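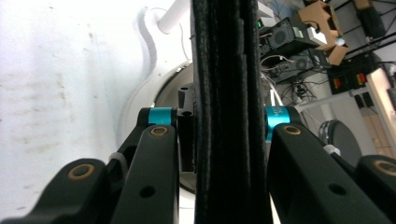
Why do we fold cloth?

Folding turns a big, floppy piece of cloth into a small, neat one that fits on a shelf and is easy to carry.

Filed under: Everyday Science > Around the House

Think about a towel. Spread it out and it might cover your whole desk! Fold it in half and it takes up half the space, but now it's two layers thick. Fold it again and you have four layers. One more fold makes eight. The towel hasn't lost any cloth at all – it's just stacked on top of itself.

Folds do something else that's really neat. A single layer of cloth flops over if you try to stand it up. Several layers pressed together are much stiffer, so a thick fold can stick straight up when you pinch it. Try it with a dish towel and see how tall you can make it!

Fuzzy cloth is fun to fold too. The tiny fibers on its surface rub against each other, and that rubbing is called friction. Friction helps the layers stay put. Silky scarves are smoother, so they love to slide apart.

Where should you fold? A big, flat table is perfect. You need room to spread the cloth all the way out, and good light helps you see the edges. Black cloth is easy to spot on a white tabletop, even one with a few smudges and pencil lines on it.

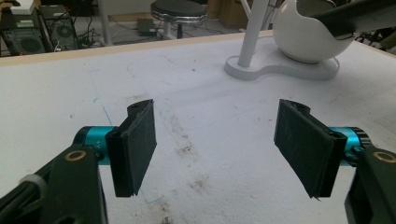 Try it yourself

Get a towel and clear some space on a table. Lay the towel flat and smooth it with your hands. Bring one short side over to meet the other, then turn it and do the same again. How many folds can you make before it gets too thick? Yi-chun Peng, age 6, got to five with a thin dish towel – wow!

More in this section
Why do socks stick together?
What is thread made of?
How does a zipper work?

Last updated: June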